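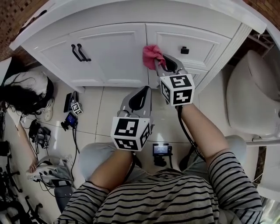 Print this page | E-mail this page
3 comments | 12 shares

Two Jaws and a Rag: Comparing Hand-Held Grippers for Bathroom Cleaning
Final report, spring project course
Svend Ladefoged and group

1. What we set out to do

Our proposal promised "a systematic evaluation of end effectors for household manipulation." Our advisor circled the word "household" and asked which part of the house. We had been hoping for the kitchen. The other group already had the kitchen.

So this report is about wiping a bathroom cabinet with a cloth, using two sets of fingers that fit the same hand-held gripper body. The Peng fingers are the curved ones that came with the kit. The Suduro fingers are a straight, stiffer set that Svend printed over spring break and feels strongly about. The writer of this section is Svend, so read on with that in mind.

2. Setup

Each gripper carries a marker cube so its position can be tracked while a person moves it by hand. The operator holds one in each hand and does the chore as a robot with two arms would have to do it, meaning no fingertips and no cheating with the elbow. We cheated with the elbow 38 times. Those trials were thrown out.

The task had four steps: pick up the cloth, wipe a cabinet door from top to bottom, go around the knob or handle, and put the cloth down on the counter. We logged everything with Grovari, which crashes when the file name has a space in it. This is in the manual, on a page we found in June.

3. Results

We kept 162 trials, split evenly between the two finger sets. A trial counted as a success if the cloth stayed in the jaws for all four steps.

Peng (curved): 70 of 81
Suduro (straight): 52 of 81

I would like to say the difference came down to operator skill, but I was the operator for most of the Suduro trials and had the most practice.

Picking up the cloth was easy with both. Wiping was where they split. The straight fingers pinch along a thin line, and when the cloth catches on a door panel it rotates around that line and slides out. The curved fingers let it bunch up, which looks terrible and works very well.
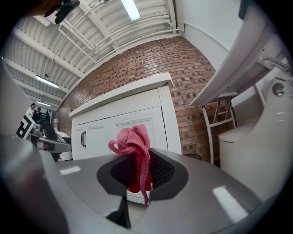 A knitted cloth is also kinder to a gripper than a flat one. We ran a short side test with a paper towel and stopped after it became several paper towels. Knit has loops, and the textured pad grabs the loops. The trouble is the loose tail, which drags behind the wipe and found the door hardware more often than I did. Folding the tail in before the grasp fixed this, but folding takes two grippers and a level of patience that fell off sharply after lunch.

4. Things that went wrong

The cables. We routed them along the forearm, then down to the floor, where somebody always stepped on them.

Marker loss. When the wrist turned past a certain angle the tracker lost the cube and placed the gripper inside the wall. In one run it spent 171 frames there before coming back. We have the plot if anyone wants it.

The Adix controller settings. We lost an afternoon to a jaw offset that one of us had entered in inches.

5. What we would do differently

Use more than one kind of cloth from the start. Have somebody other than the designer of the fingers test the fingers. Put a thicker pad on the Suduro set and round off the tips, at which point, as our advisor noted, they would be the Peng set.

The trial logs and the finger drawings are in the course folder. The next group is welcome to the cloth.

Print this page | E-mail this page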